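From: Parveen Sarkar
To: cell-maintenance list
Date: Saturday, February 23, 2019
Subject: Re: Stem handling cell, Darnport – wrist camera and finger settings

Dear colleagues,

Thank you to Hashini Navaratnam for the questions below. I reply to the list so that the Kirnport site may work from the same settings.

Hashini Navaratnam wrote:
> We are about to commission the second stem handling cell at Kirnport
> and hold the Gamage setup notes of December. These give a closing
> speed of 300 for the fingers, whereas the cell at Darnport is
> understood to run at 200. Kindly confirm which value applies to
> artificial stems. Kindly confirm also whether the wrist camera is to
> be checked with a stem between the fingers or without one, and how
> often the finger pads are to be changed.

On the first point, the value for artificial stems is 200. The December notes were written for cardboard tubes and the higher speed marks the tape on the upper part of the stem. Moushumi Uddin will issue a corrected sheet.

On the second point, the camera is to be checked in both conditions. The check without a stem confirms that both fingertips are visible in the lower corners. The check with a stem should be made with a leafed one, as large leaves can hide the shelf from the camera and a bare stem will not show this. If the front lip of the shelf cannot be found on either side of the leaf, the approach height should be raised one step and the check repeated. Please do not bend the leaves out of the way for the purpose of passing the check.

On the third point, finger pads are changed every 700 cycles. Givedance supplies them in pairs and both should be fitted together, even where only one is worn. After fitting, the zero position is taught again with the fingers fully closed, and the first 133 cycles are run under supervision. Loose flower wires should be removed from the pads at the start of each shift – a short length trapped behind a pad is enough to shift the zero.

Finally, cables at floor level. The controller at Darnport stopped twice in December and Thư Quan traced both stops to a plug that had worked loose. Power strips and adapters are now inspected weekly, with the arm isolated, and any slack in the cables is to be kept clear of the base. 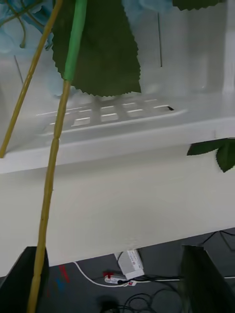

The inspection is entered in the cell log under the same heading as the pad change, with the initials of the person who isolated the arm. Moushumi Ranasinghe holds the blank log sheets and will send a set to Kirnport on request.

Yours sincerely,
Parveen Sarkar
Equipment Support, Darnport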